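The Quilters of Markammont Plan on the Floor First

By Brisa Maldonado

The old feed store in Markammont has a long room upstairs with north windows, and from April until the fall the quilt guild has it every morning until noon. Members bring their own irons. The guild owns the two cutting mats, the long rulers and a kettle.

Ghazala Shaikh joined when she moved to town and had never sewn anything larger than a pillow cover. Her first full quilt took her four winters. It is a plain block pattern in rust and cream, and one corner is visibly out of square. She keeps it on her bed.

"I cut everything before I'd drawn anything," she says. "By row seven I was short of cream and the rows didn't match up."

Most members now lay out the whole quilt at full size before they cut. Some use graph paper for a small plan and then go straight to fabric. Others want to see the real size, and for that they use any flat surface they can get: a floor, a spare bed, two tables pushed together. Masking tape, painter's tape, chalk and string all work. The lines only have to last until the blocks are placed.

Blue painter's tape marks out a grid.
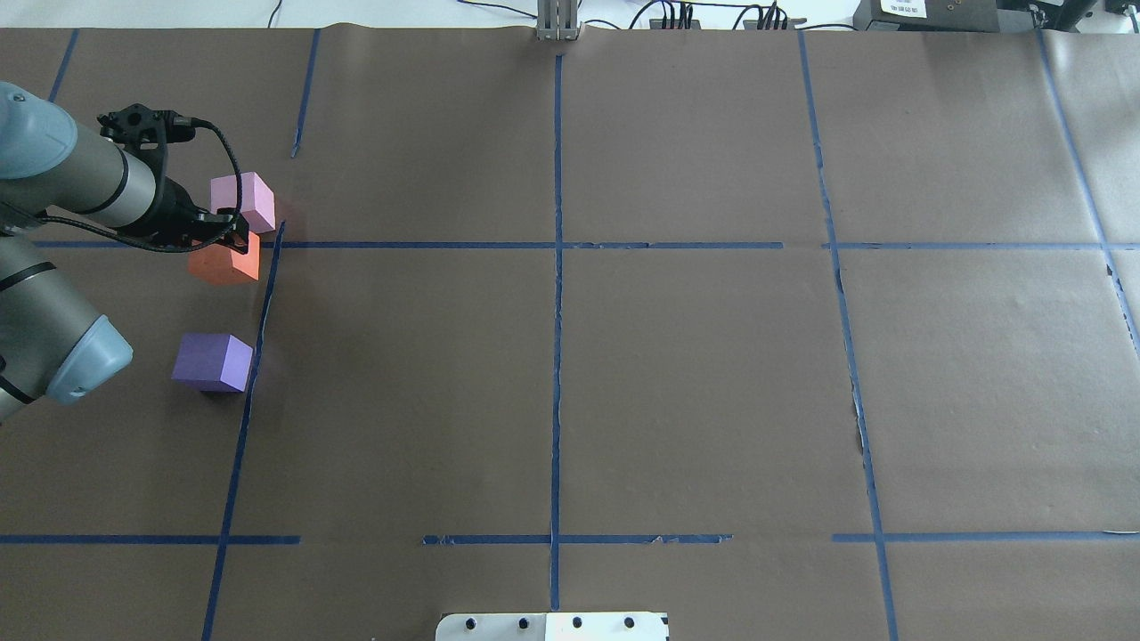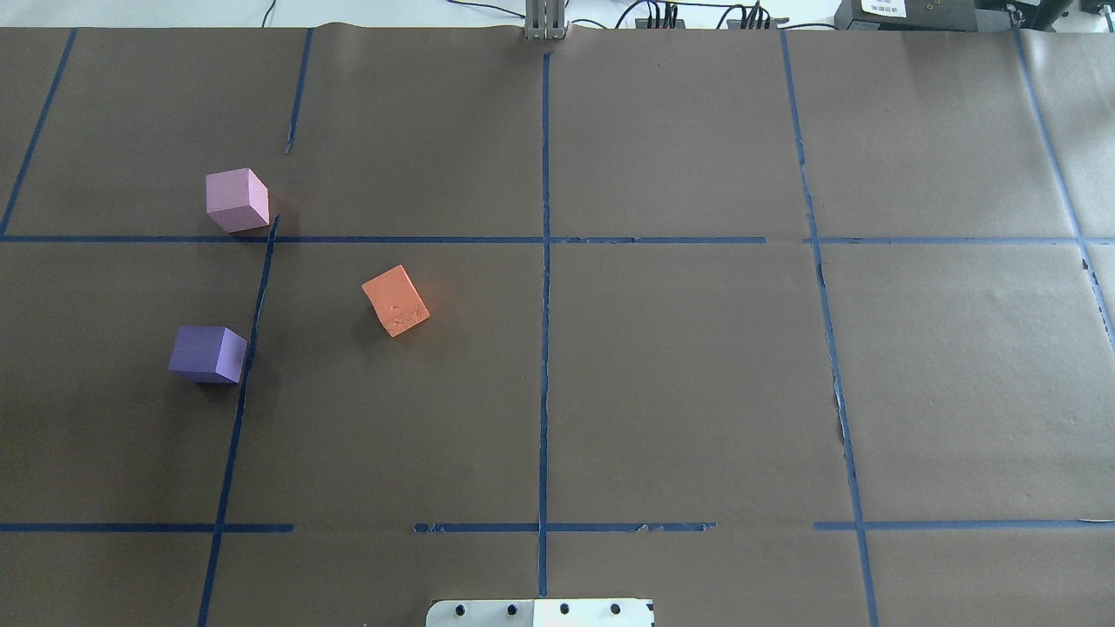
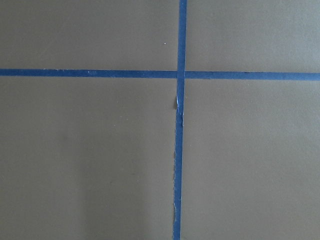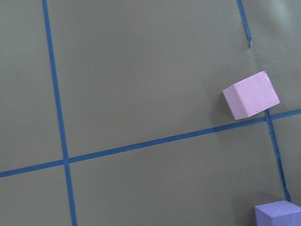 Do you need to wash cotton before you cut it for a quilt?

It depends on the fabric. Dark reds and blues can bleed, so wash those first in cold water. Pale cottons from the same mill can go in unwashed, as long as you don't mix them with washed pieces in one top.

Manju Negi teaches the beginners' group and has them press every piece before it goes near a ruler. She is strict about seams too. A quarter inch is standard, and a seam that is a thread too wide adds up over a full row. She has students sew three strips together and measure the middle one. If it comes out narrow, they move the guide on the machine and try again.

Fabric is the main cost. Ikhsan Lumbantobing drives to Bimham twice a year for the mill-end sale, where cotton is sold by weight. He has been making the same quilt pattern, called Stitberg after the village it came from, since he retired. It uses 3211 pieces, all of them small triangles. Three are finished. The fourth is in a box under the stairs with 200 triangles still to cut.

Batting is a matter of taste. Wool is warm and light but costs more. Cotton lies flatter and suits hand quilting. Polyester washes well, and most of the children's quilts have it.

The guild shows its work in the upstairs room at the end of the season. Entries are hung from poles, and visitors are asked not to touch. Retno Nair takes the names at the door and has a list for anyone who wants a place in next year's beginners' group.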